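From: Lovisa Nygård
Date: 2024-11-02
Subject: Re: fingertips for the bread task

Aminu Osagie wrote:
> We've been going back and forth on the narrow Prevberg fingers versus
> the wide Bakke pads for anything thin and soft. The wide ones hold
> better but ours won't go near a slot. Has anyone on the list run both
> on the same job? Also curious what you do about camera placement,
> Halvard says overhead only and I don't quite believe him.

Hi Aminu, and hello to everybody I haven't written to since August!

Yes, we've run both, and I'm happy to go on about it at more length than you probably wanted. Ivar and I settled on breakfast as the job, mostly so we'd have bread, fruit and small odds and ends on one table and could swap fingers without touching the layout. We did 70 tries with the Bakke pads and 50 with the Prevberg fingers, which I know isn't a fair match, but Ivar had to leave for the train.
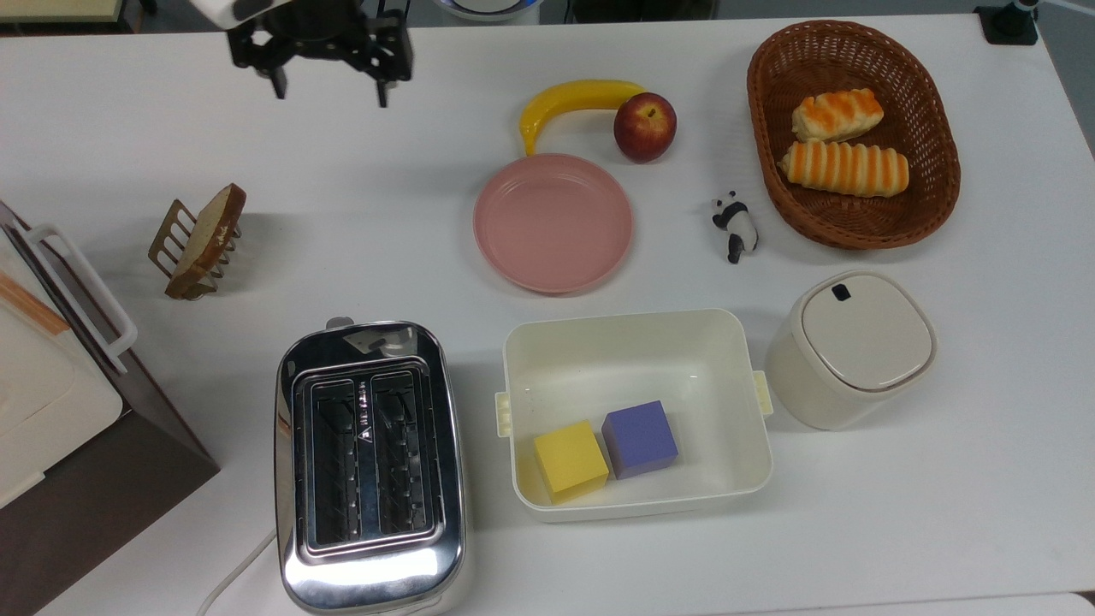
The Bakke pads were lovely on the apple and the cubes, and I'd still pick them if that was all we did. With bread they kept touching the toaster before the slice was anywhere near going in. The narrow fingers will go right down beside the slot, and for me that settles it. Grip force took some fiddling - we started at the Andier controller's default of 415 and came down to 260 before the crust stopped getting crushed.
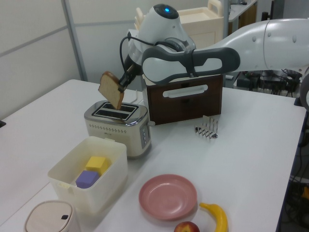
Slice held by its upper edge, just above the toaster.

Do pinch high on the slice if you can. Grabbing it by a corner works too, but then it hangs at a tilt and you need an extra wrist move to square it up, and our planner (we're still on the old Filtier one, don't laugh) is not graceful about that. 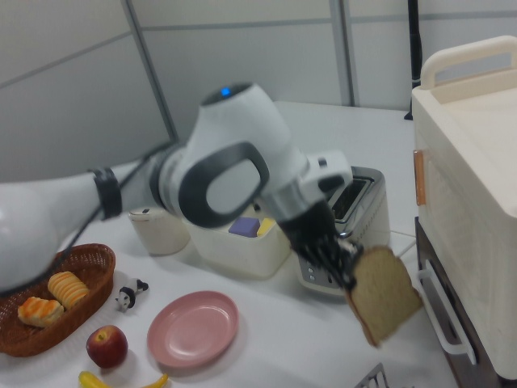 Held by the upper left, with the slice to the right of the toaster.

As for cameras, Halvard and I have had this argument before and I'm very fond of him, but I wouldn't go overhead only. From above you get the slots nicely and lose how far the bottom of the slice is from them. A fixed view from the side gives you that back. Sigrun Aasen has our mount drawings and would gladly send them along if you write to her.

What pads are you using now, the soft ones or the ribbed? And how thick is your bread?

Warmly,
Lovisa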